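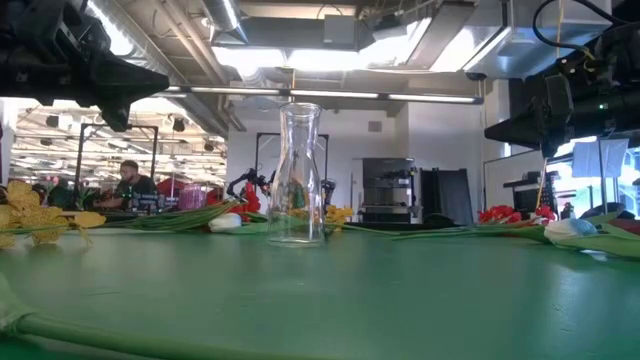
3.2 Household Purchases of Cut and Artificial Flowers

The second part of the study concerns how households divide their spending between fresh and artificial flowers. Survey forms were sent to 3000 addresses in the Vuswood and Chu districts, and 2518 were returned in usable form. Each household kept a purchase diary for 30 days, beginning in February, and recorded the price, the type of flower and the room in which it was placed.

Households in Vuswood bought fresh flowers more often, usually on the same day as their main food shopping. Those in Chu bought less often but spent more on each purchase. The difference remained after income was taken into account, although it was smaller among renters.

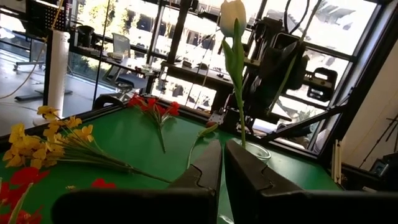
Figure 2. Artificial flowers on a green tabletop, including an upright tulip with a closed white to cream blossom.

Artificial flowers followed a different pattern. Most were bought to replace an older arrangement, and few diaries listed them as gifts. Tulips were named more often than any other spring flower – a result that agrees with the earlier Tramance survey of market stalls. Respondents who owned both kinds tended to keep the artificial ones in hallways and the fresh ones where meals were eaten.

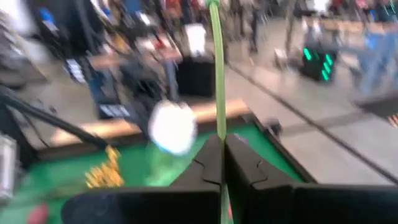

Figure 3. Narrow pale green strip, slightly wavy and translucent, above a green surface with a light wooden rail.

Spending on ribbon, wrapping and vases was recorded under a separate heading and is left out of the totals given in this section. Diaries with gaps of more than one week were also set aside. The effect of store distance on both kinds of purchase is taken up in Section 3.3.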